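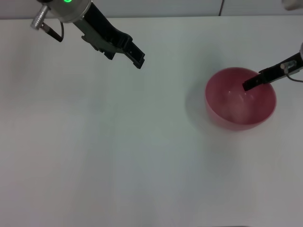
What is the best way to clean a matte white table?

Warm water, a drop of dish soap and a soft cloth, then a dry cloth after. Skip the scouring pads.

**SKIKANO ADDS LAU TABLE TO KITCHEN LINE, ORDERS OPEN IN NOVEMBER**

SKALTPORT – Skikano will start taking orders for the Lau, a plain white table for kitchens and eat-in rooms, in November. Price is $353. One color, one finish. Orders through the Skikano showroom in Skaltport and through Clollico, which handles delivery for the whole kitchen line.

The Lau has a smooth matte top with no pattern and no printed grain. It's meant for everyday stuff. Cereal, homework, bread dough, a bowl of fruit that never gets moved. The matte finish cuts down on glare from ceiling lights, a regular complaint about the glossy table it replaces.

"People kept telling us the old top looked great in the store and then they got it home under a bright lamp and hated it," said Kirsty Tennant, product lead at Skikano. "So we went dull. I mean that as a compliment. You put one bowl down and the bowl is what you look at."

Two lengths. The short one seats two and goes against a wall, the long one seats six. Same price for both through the end of the opening month, after that the long one goes up – new price to be confirmed, please don't print a number yet.

**Tested in home kitchens**

Skikano put early tables into 16 homes in and near Skaltport last winter. Families used them for every meal and kept a notebook of spills and scratches. Coffee, beet juice, tumeric, ballpoint pen. Turmeric was the worst. It left a faint yellow mark in several kitchens if it sat overnight, and the care card now says so in plain words.

Bowls were the other thing. Unglazed foot rings on stoneware can leave gray lines on a white top when they get dragged. Most of these lines come off with a damp cloth and baking soda. Felt dots on the bottom of the bowl stop them. A sheet of 20 felt dots ships with each table.

"I cook a lot and I am not careful," said Nusrat Saha, who had a table in her kitchen through the test. "I roll dough right on it. Flour wipes off, oil wipes off. I did get a pen mark from my son and that took some rubbing."

Phong Chu, who ran the home test, said the early tables also had a sharper front edge. It was uncomfortable under the forearms so it was rounded over before the final version. Test families who wanted the newer top got a swap.

**Bowls to go with it**

A small group of serving bowls by Joelle Masri will be sold alongside the table at the showroom. Low, wide, made for salad or noodles or just keys and mail. Sold seperately, prices at the showroom. Foot rings are glazed.

**Delivery and assembly**

The table comes flat with the legs off. Four bolts, hex key in the box. Clollico will put it together in the home for a fee and take the packaging away. Stairs are fine, but measure tight landings first if ordering the long size.

**See it first**

Showroom will have both lengths set up from the first week of orders. Bring a bowl or a plate from home and try it on the top, plenty of people do. Small finish samples are free at the desk while they last.

**Press contact**

Bảo Khổng, Skikano press desk, Skaltport. Finish samples and care card on request – mornings are best, phones are busy after lunch. Loan tables for photo shoots are limited to the short size for now.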